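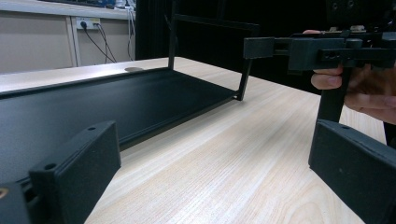

分类：政治观察 / 议事规则

幕僚长的签字权到底有多大

上个月把 Lastum 市议会公开的会议记录从头读了一遍，起因是想弄清楚一个很窄的问题：市长办公室的幕僚长能不能代签议案退回函。这个职位不经选举，也不经议会同意任命，但最近一个会期里，退回函上的落款有相当一部分是“市长办公室”，没有市长本人的签名。

先说规则。市议事规程规定，市长收到议会通过的议案后，应在20天内签署或退回，逾期未处理的视为生效。退回须附书面理由。条文写的是“由市长作出”，没有提到授权，也没有禁止授权。授权的依据在另一份文件里，即市长办公室的内部分工办法，其中一款允许幕僚长“处理日常往来文书”。争议就在这里：退回函算不算日常往来文书。

我的看法是不算。退回议案会产生法律后果，议会必须重新表决，且表决门槛提高。把它归入日常文书，等于让内部分工办法修改了上位规程。市长办公室的答复只有一段，大意是退回的决定由市长口头作出，幕僚长仅负责行文。这个说法在程序上可以成立，前提是有记录。我按信息公开程序申请了口头决定的记录，得到的回复是“该信息未制作”。

再看具体个案。Woten 区的公交线路调整案，议会三月通过，退回函在期限最后一天下午送达，理由一栏只写了“财政影响待评估”。而财政评估附件早在一读时就已提交，共190页，市长办公室的收文章盖在首页。Drondeo 旧货运站的用地变更案情况类似，退回理由与前一份几乎逐字相同，只换了议案名称。

两份函件放在一起读，比较合理的推断是存在一个模板。用模板本身没有问题，行政机关大多如此。问题在于理由说明义务：如果理由可以不针对议案内容，这项义务就没有约束力，议会在复议时也无从回应。

议会一方也谈不上认真。复议 Woten 案时，辩论用了大约40分钟，多数时间花在幕僚长的个人言论上，包括他在社交媒体上对反对派的几次嘲讽。那些话确实难听，但与签字权无关。发言记录里没有一处引用议事规程的退回条款，也没有人要求出示授权文件。一个本来可以在程序上讲清楚的问题，最后变成了对一个人的好恶表态，议案随后以未达门槛告终。

作为对照，邻市 Malý 的做法比较简单。该市规程要求退回函由市长亲笔签署，代签无效；市长因故不能履职时，由议会事先确认的代理人签署。条文很短，不到100字，执行多年，我没有查到相关诉讼。Lastum 要照搬并不困难，修改议事规程只需议会自身的普通多数，不需要市长同意。

目前规程修订的提案窗口还开着。我已经把对照条文和两份退回函的扫描件寄给了规程小组，收到一封自动回执。修订草案如果列入下一次会议议程，会提前公布在议会网站的“待审文件”栏目，目录编排比较混乱，建议直接按文号检索。

补充一点：有读者来信问，已经由幕僚长代签退回的议案能否主张自动生效。理论上可以，思路是代签退回无效，期限届满，议案视为生效。但这需要有适格的当事人起诉，而且法院很可能先审查口头决定是否构成有效的意思表示。这部分判例我还没有查完，查完另写一篇。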